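The Room at the Back, June

Blažena Vondráček wants the lunch table and the gym corner kept apart. The gym corner has other ideas, and so does lunch. Pictures by Nikau Brunton, captions by whoever was last to leave.
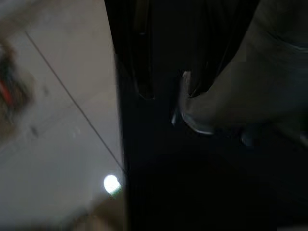
The floor. Pale grey tile, one grout line, and a good deal of dark.

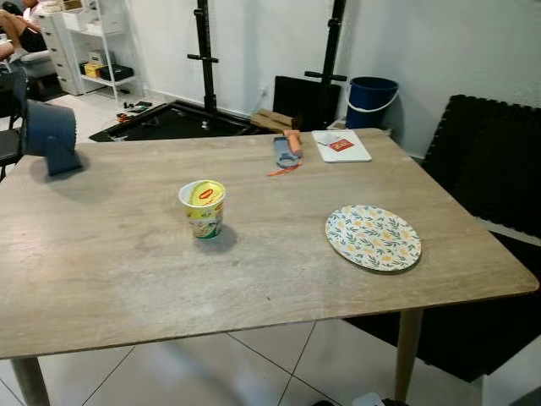

Noodles, lid still on, within easy reach of the squat rack. The flowery plate is for guests.

The table stays where it is until Karnance find us a bigger room. Aníbal Pinheiro would like it noted that the fan is staying too. Anyone wanting to use the rack over lunch should write their name on the sheet by the door, 2 people at most, and please bring your own noodles.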